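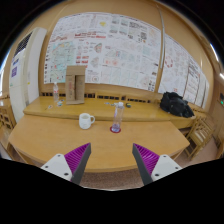 Frans Segers wrote to us the morning after the open day to say that he had gone in expecting a big steel arm behind a fence, and had come home telling his wife that teaching a robot looks an awful lot like helping a toddler set the table. He added that he would happily have stayed another hour, and that next time we should put out more chairs.

Well, Frans, point taken on the chairs! For everyone who couldn't make it out to Arncombe in January, I'll try to give you a fair account of the afternoon, though I should warn you that I took far too many notes and didn't have the heart to leave most of them out.

We met downstairs at 2, got our name stickers, and went up to Room 211 in groups of 15, which was a snug fit once everybody had found somewhere to put a coat. The Tulus team had promised us a working session instead of a slide show, and they kept their word. The tool they use doesn't have a robot attached to it at all. A person holds it, squeezes it, and does an ordinary little chore with it, while the camera on the tool records how the fingers come in, close, and let go. Later on the recordings are used to teach a real arm to do the same chore. I had read that in the invitation and nodded along, but it didn't sink in for me until I saw someone quietly doing it over and over at a plain wooden table.

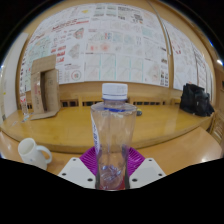
The part I keep describing to friends is how slowly the good demonstrators move. I had a turn myself (my hands were shaking a bit, I'll admit) and I went at it much too fast, the way you'd grab something from the fridge. Our host had me back up and start again, coming in low, so that the white fingers closed on the bottle down near its base, with the mug standing off to the left and its handle pointing toward the bottle and my elbow nowhere near it. You feel the squeeze less than you'd think, and you have to trust your eyes. By my third try I had stopped holding my breath, and one of the ladies from the Mkhize reading group gave me a round of applause, bless her.

After that we got to talking about why anyone would bother with bottles and mugs when factories have had robots for decades. The answer we got was that a factory puts the same part in the same spot all day long, and a kitchen never does. So between tries they shift things a little, turn the mug, move the bottle to the other side, and record it again.

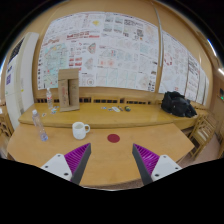 The count for the week had reached 405 recordings by the time our group went in, and ours were added to the pile, including my clumsy ones. I asked if they wouldn't rather throw mine out, and was told very kindly that they would take a look first.

There was coffee in the hallway afterward, and the lemon bars went fast. Several of you asked whether children may come along next time, and the answer is yes, as long as a grown-up stays with them. The next visit will be to the Tilow workshop in the spring, where we've been told there will be an arm to watch. Please leave your name at the front desk if you'd like a place, and mention it if you need the elevator.

Search the newsletter
Enter keyword
Go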